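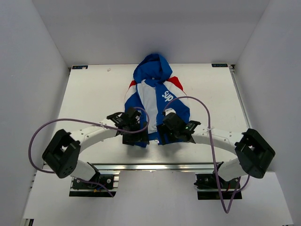 # Lukusik: records of unwanted plants along the Surnorach creek

Lukusik is a small dataset of field notes on plants that spread where the people of Surnorach do not want them: mostly Japanese knotweed, English ivy, Himalayan blackberry and tree of heaven. The notes were taken on the two banks of the creek, on the old railway path and in private gardens whose owners allowed us to enter.

Maintainer: Kurniawati Manurung
Last change to this file: Jan 19, 2019

## Contents

| File | What is inside |
|---|---|
| `plots.csv` | one row for each plot, with its bank, slope and shade |
| `visits.csv` | one row for each visit to a plot |
| `removal.csv` | the removal method used, if any |
| `species.csv` | the list of codes and names |
| `notes/` | free text, typed from the paper sheets |

There are 200 plots. Of these, 70 are in the Giten section, downstream from the footbridge, and the rest are in the Kusuma section. Please keep the sections apart when you compare methods. The soil in Giten is heavy clay and stays wet until late spring, while Kusuma is mostly gravel with a thin layer of leaf soil over it. Knotweed comes out of gravel with long pieces of root. In clay it breaks, and each piece left behind can make a new plant.

## How the plots were visited

Each plot is a square with sides of 4 meters. The corners are marked with painted stakes, and where a stake was lost we measured again from the nearest tree with a tag. On each visit the observer wrote the cover of every listed species as a percentage of the ground, the height of the tallest stem, and any sign of cutting, digging or grazing. Goats have been in the lower part of Giten. Their work is coded as `graze` and not as a removal method, even when the result looks very clean.

Cover was estimated by eye. I compared my own estimates with those of the second observer on the same plots, and we differ most in the middle of the scale. For ivy on tree trunks, the cover column means only the ivy on the ground. The climbing part is in `ivy_trunk`, with the values `none`, `low` (below the height of the chest) and `high`.

## Columns in visits.csv

- `plot_id` - section letter and number, for example `G014`
- `visit_date` - year, month, day
- `observer` - initials
- `sp_code` - see `species.csv`
- `cover_pct` - 0 to 100, empty if not estimated
- `max_height_cm` - empty for ivy and other creeping plants
- `resprout` - `y`, `n` or `u` (unsure)
- `remark` - short text, sometimes in Indonesian

An empty cell is not a zero. If a species was looked for and not found, `cover_pct` is 0 and the row is present. If the row is missing, the species was not looked for on this visit.

## Removal methods

`dig` means that roots were taken out with a fork or a spade. `cut` means only the stems above the ground. `cover` is a dark sheet held down with stones for at least one growing season. `paint` is herbicide put on the fresh cut with a brush. It was used on tree of heaven only and never on the plots that touch the water.

With tree of heaven, please read the `resprout` column before you write that a method was successful. A cut tree can send up shoots from roots far outside of the plot, and our stakes do not see them. Some of these shoots are described in `notes/`, but not in any regular way.

## Known problems

1. Sheets from the November visits were partly damaged by rain. Where I could not read a number with certainty, I left the cell empty and wrote `wet` in the remark.
2. Young tree of heaven and young sumac were mixed up in the first season. Corrected rows have `fix1` in the remark. There can be others that I did not find.
3. Plots K031 and K032 share a border, because one stake was moved when the path was repaired. Use only one of them.
4. Blackberry is recorded as one group. The native trailing blackberry should not be in it, but I am not sure about plots in deep shade.

## Location

Coordinates of plots in private gardens are not included. The gardens have their plot numbers and the section, nothing more. If you need the distance to the water, it is in `plots.csv` as a class.

## Use

You can use the data for teaching, for research and for planning your own work, with the name Lukusik and the name of the maintainer. Please do not take the numbers as advice for herbicide. The rules are different from place to place, and you have to check the ones where you live.

Corrections are welcome as an issue in this repository. Write the plot number in the title, and the old and the new value in the text. I check the paper sheet first, so an answer can take over 2 weeks in the growing season.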